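Brevelum Two-View Manipulation Set

Categories: Learning from demonstration / Simulation / Data and benchmarks

Last updated 7 Jun 2018

Brevelum is a simulated cube handling task with a matching set of demonstrations, released by the Holroyd group for people training arm policies from camera images. It comes out of a study by Joscha Steinbach and Iraklis Kourkoulas on how much a wrist view adds when the policy already has a view of the whole arm.

The package includes the simulation environment, the recorded demonstrations, training scripts and the trained weights used in the study. It runs on a single desktop machine. Source files are plain text and can be edited without our tools.

What the policy sees

Every time step is stored with two colour images. The outside view takes in the arm, the hand and the cubes. The wrist view looks past the fingers. Both are rendered against the same plain grey, with no table texture and no cast shadows. 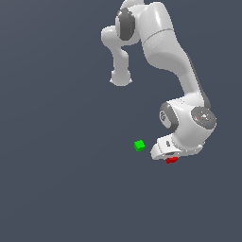 We kept the rendering simple on purpose. In our earlier set, Plevitz, a policy could learn to use marks on the table as a guide to where the cube was, and it failed when the marks were removed. Brevelum leaves the policy with the arm and the cubes to go on. Users who want a busier background can load their own.

The outside view has one known weakness. When the hand is over the red cube, the housing hides the fingers, and the image says very little about how they are lined up. Most of the errors we traced in the outside-only policy began at this point.

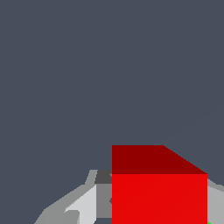 The wrist view fills in that part of the task. It shows the cube's faces at close range and where the fingers sit on each side. It is a poor guide to anything further off, so a wrist-only policy tends to lose the second cube. The two streams are encoded separately and joined before the action head. Joining them earlier gave no gain in our tests and made training slower.

Contents of the release

Demonstrations: 140, recorded by teleoperation in March
Held-out start positions: 56
Trained policies: 3 (outside only, wrist only, both views)
Cubes: 2, one red and one green

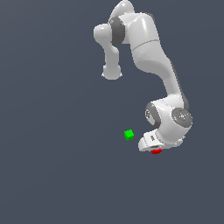

Outside view: red cube at the underside of the hand, green cube to the left.

Summary of the result

On the held-out starts, the policy with both views did better than either single-view policy. The gain was largest where the cube began at an angle to the fingers. Where the cube was already square to the hand, the outside-only policy did nearly as well. We have not tested transfer to a physical arm and make no claim about it.

Results vary with the random seed. Please report more than one run if you publish a comparison, and state which views were used.

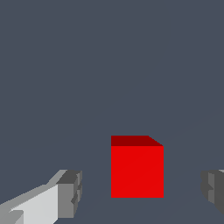 Licence and support

Brevelum is free for teaching and non-commercial research. Commercial licences are handled by Altulora. Please send bug reports with the log file and the version number from the start-up screen.

This site uses cookies to remember your download preferences. By continuing to browse, you agree to their use.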